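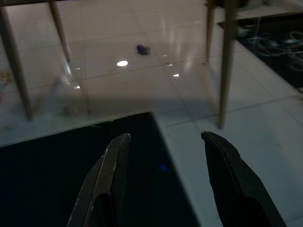

June
Posted by Ekene Danladi
Filed under: Bench Notes / Teleoperation
4 min read

Long morning, good morning, writing it down before lunch wipes it out of my head. We're still on the tidy-up task, which I keep describing to visitors as "teach it to pick things up," and then I watch their faces and realize how much I've left out. Picking things up off the floor and picking things up off the table turn out to want two quite different people at the controls (or the same person in two quite different moods).

The floor half first. I drove, Adesuwa kept the log. The shiny tiles are lovely to look at and a real pest to work over. The overhead light comes back at you from the floor as a bright oval, and when you've been staring at the wrist view for an hour your eye goes to the oval before it goes to the purple thing you're supposed to be fetching. I caught myself steering toward the glare at least twice. Adesuwa says I do it every session and that she has been too polite to mention it! The table legs are the other half of the trouble. They're slim and they splay out, so the gap you think you have at the top isn't the gap you have at the tiles, and I'd like everybody to practice coming in between them with nothing to pick up at all, just in and out, until it gets boring.

Notes to whoever drives next: open the fingers all the way before you leave the black mat. I was opening them on the approach, and it makes for a fussy little wobble in the recording that I don't want the policy to learn from me. Go in with the fingers wide, stop, breathe, then lower. The stop can be short. Lộc has been asking for a clear pause before every grasp since we began, and having gone back over my own recordings with him I have to say he's right, the ones with a pause are much easier to cut into steps.

We have 1,248 demonstrations in the Plasta folder now, counting the ones from this morning and counting some I would personally throw away. Oluwatosin wants to keep everything and mark the poor ones. I want to delete the poor ones and sleep well. We agreed to mark them for now and talk again when Ikechukwu is back, as he's the one who has to train on the stuff.

After coffee we went up to the tabletop, and I handed the leader arm to Oluwatosin, who has quicker hands than I do. Too quick, it must be said, and said fondly.

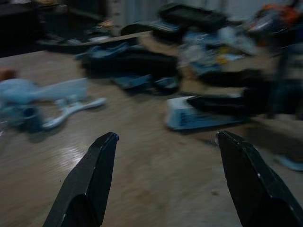

When you swing sideways at that speed, everything on the table turns into streaks, the wood grain and the white and blue box and all the rest of it, and for those moments the wrist camera is telling the model next to nothing. A person gets away with it, because a person remembers where the box was. I don't think our model remembers much of anything yet. So we talked about it and settled on a slower sideways sweep, with the speed cap on the follower set to 180 millimeters a second. Oluwatosin grumbled that it felt like stirring honey, then did three clean runs in a row and stopped grumbling.

The crowded end is still the hard end. With things piled up together at the back like that, you can't get a finger down either side of one item without bumping its neighbor, and each of us solves it differently. I nudge first and then grab. Oluwatosin comes down from above and hopes. Adesuwa, who had a turn just before noon, works from the near side inward and leaves the pile for last, and I think that's the habit I'd like us all to copy for the next batch, if only so that the recordings agree with each other.

Still to do: ask Ikechukwu whether the marked runs can be left out of the first training pass without renaming anything. Try the floor task with the overhead light down a notch. Move my chair, my shoulder is complaining. Adesuwa has the log and will copy it over this afternoon, and Lộc has the leader arm booked from two o'clock, so please leave it in the rest position when you're finished with it.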